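Play testers wanted, Clurndale

Kernov says its new early-learning sets make toddlers better at math. We doubt it, and we'd like parents who doubt it too. You'll need a child aged 2 to 4, space on the floor, and 20 minutes a day through January. No flash cards, no coaching.
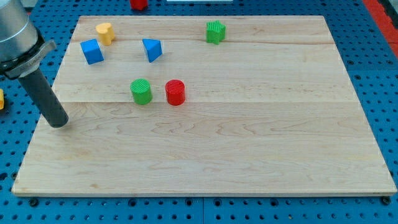 Belmiro Ramalho wrote in to ask why anyone should bother, when every toy study he has read ended with the toy maker smiling. Fair point. Kernov isn't paying for this one and won't see the results before you do.

We have 197 families signed up and need 354. Pay is small: a grocery card at the end. Don't apply if you've already made up your mind either way. Write to the Abreu desk, Kevholm Library.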